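**Stillano Miniatures Opens Registration for Fall Craft Season in Kundby**

*New workshop series covers dollhouse furniture, paper gardens and small-scale woodwork*

KUNDBY, Sunday, August 20, 2023 – Stillano Miniatures, a supplier of kits and materials for model makers and paper crafters, today opened registration for its fall season of workshops at the Brilleseck Craft Hall. Classes begin in October and are open to adults and to children over the age of 9 who attend with a parent or guardian.

The season consists of six workshops. Each is built around a single finished piece that participants take home, and all materials are included in the fee. Tools are provided at the hall, although participants may bring their own cutting mats and tweezers.

"Many of our customers buy a kit, open it at the kitchen table and put it back in the box," said Asnakech Gebremichael, director of Stillano Miniatures. "They have asked us for a place where they can work through the difficult parts with an instructor in the room. The fall season was planned in response to those requests."

## Workshop Program

The program opens with a one-day class on a potting shed in 1:12 scale, made from basswood strip and card. It continues with a paper rose arbor, a slatted garden gate, a pair of window boxes and a stone wall cast in lightweight plaster. The final workshop runs over 2 days and combines several techniques in a lidded display box with a hinged front.

Instruction will be led by Thịnh Lại, who designed the patterns for all six projects. Printed templates will be handed out at the start of each class, and replacement sheets may be requested from the instructor.

"The gate is the piece I expect people to find hardest," Lại said. "The slats have to be sanded before they are stained, and the glue must be kept off any surface that will take color. We have set aside the whole morning for that."

Participants are asked to wear clothing that can tolerate paint and ink. Long sleeves should be rolled or pinned. Sinks are located along the rear wall of the hall, and brushes must be cleaned before the close of each session.

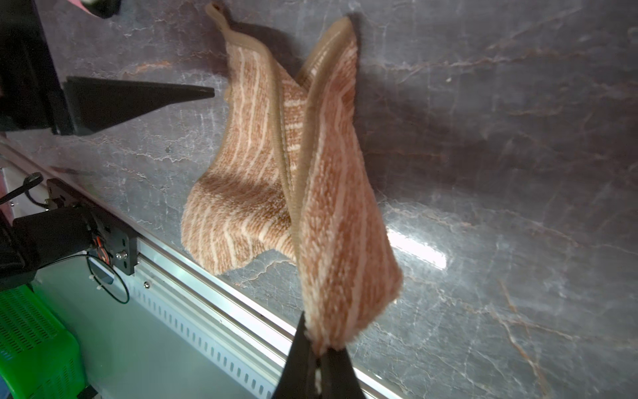 ## New Materials Line

Stillano Miniatures will also introduce the Tekleab collection, a line of 700 die-cut shapes and printed papers for garden and courtyard settings. The collection includes leaves, roof tiles, paving patterns and lattice panels. It will be sold at the hall during the season and by mail order from October.

Registered participants will receive an advance copy of the Tekleab catalog with their confirmation letter.

## Registration

Places are limited and will be assigned in the order in which registrations are received. Participants may sign up for individual workshops or for the full season. Cancellations made at least 6 days before a class will be refunded in full. Forms are available at the Brilleseck Craft Hall front desk and at the Stillano Miniatures store in Kundby.

## About Stillano Miniatures

Stillano Miniatures designs and sells kits, papers and fine wood stock for miniature makers. Its Kundby store carries 900 items, including adhesives, hand tools and finishing supplies.

Press inquiries may be directed to the office of Asnakech Gebremichael at the Kundby store.

###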